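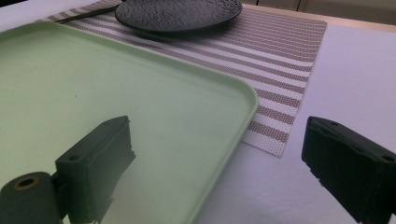

Von Harsh Dixit
Werkstattleitung und Beschaffung, Projekt Pestside

Handgreifer fürs Datensammeln einkaufen: so plant ihr Budget und Ausstattung
Stand: 14.1.21

Tischdecken, Abräumen, Tabletts umsetzen: Wer solche Handgriffe mit einem handgeführten Greifer aufnehmen will, kommt mit erstaunlich wenig Technik ins Arbeiten. Ich habe für Pestside inzwischen zwei Runden Ausstattung eingekauft und freue mich jedes Mal wieder, wie schnell aus einem Karton voller Teile ein brauchbarer Messplatz wird (der zweite stand an einem Nachmittag!). Geld verbrennen kann man trotzdem. Deshalb hier mein Ablauf, Schritt für Schritt.

Schritt 1: Aufgaben aufschreiben, dann erst Kataloge öffnen

Schreibt auf, was gegriffen werden soll, und zwar mit Maßen. Bei uns stand in der ersten Liste nur »Geschirr«, und das war zu wenig. Ein großes Tablett fasst man am Rand, einen Teller muss man irgendwie unterfahren oder an der Kante nehmen, und ein Essstäbchen verlangt, dass die Finger ganz schließen. Notiert pro Gegenstand die dünnste und die dickste Stelle, an der gegriffen wird. Daraus ergibt sich die Öffnungsweite, und die entscheidet über die Preisklasse.

Schritt 2: Greifer auswählen

Wir haben bei Rokard und bei Faner angefragt. Rokard liefert fertig montiert, Faner als Bausatz mit Druckdateien für die Finger. Für den ersten Platz haben wir das fertige Gerät genommen, für den zweiten den Bausatz, und ich würde es wieder so machen: Am fertigen lernt man, wie sich ein gut eingestellter Greifer anfühlt, am Bausatz spart man.

Fragt in jedem Angebot nach:
Öffnungsweite und Gewicht mit montierter Kamera
Lochbild der Finger
Preis der Finger einzeln, nicht nur im Set
Lieferzeit für Ersatzteile

Das Lochbild klingt nach Kleinkram, ist aber mein Lieblingspunkt. Passt es zu beiden Systemen, könnt ihr Finger frei tauschen und braucht nur ein Ersatzteillager.

Schritt 3: Verschleißteile von Anfang an einplanen

Finger sind Verbrauchsmaterial. Die Innenseiten fransen aus, Kanten brechen weg, und irgendwann rutscht ein glattes Tablett. Ich rechne mit 8 Fingerpaaren pro Platz und Halbjahr. Dazu kommen Schrauben, Lagerbuchsen und ein Satz Kabel. Legt die Teile beschriftet in eine Schublade direkt am Platz, sonst bestellt ihr alles doppelt. Ist mir passiert.

Schritt 4: Tisch und Requisiten

Der schönste Teil der Einkaufsliste! Kauft bewusst verschieden: matt und glänzend, hell und dunkel, glatt und rau. Ein mintgrünes Kunststofftablett, ein gestreiftes gewebtes Platzset und ein fast schwarzer Teller mit rauer Oberfläche kosten zusammen wenig und bringen viel Abwechslung in die Aufnahmen. Von allem, was später wieder genau so gebraucht wird, nehmt gleich ein zweites Stück mit. Haushaltsserien verschwinden schnell aus dem Sortiment.

Beim Licht reicht eine weiche, gleichmäßige Beleuchtung von oben. Teure Studiotechnik haben wir wieder zurückgeschickt.

Schritt 5: Das Budget aufstellen

So sah unser erster Platz aus:
Greifer mit Kamera, fertig montiert: 1.222 Euro
Gesamtbudget mit Rechner, Speicher, Licht, Tisch, Requisiten und Ersatzteilen: fast 3.000 Euro

Der Greifer war also nicht einmal die Hälfte. Unterschätzt hatte ich den Speicher, denn die Videos wachsen schneller, als man denkt. Kalkuliert ihn für sechs Monate und lasst im Rechner einen Steckplatz frei.

Schritt 6: Probewoche vor der großen Bestellung

Bestellt einen Platz, nie gleich alle. Lasst mehrere Leute mit unterschiedlich großen Händen damit arbeiten und fragt abends nach dem Handgelenk. Lodhi, unser Schwesterprojekt, hat nach so einer Woche einen anderen Griff bestellt und die restlichen Plätze im September damit ausgerüstet.

Meine Bestellvorlage als Tabelle schicke ich gern zu. Die Spalte »Lochbild« bitte wirklich ausfüllen!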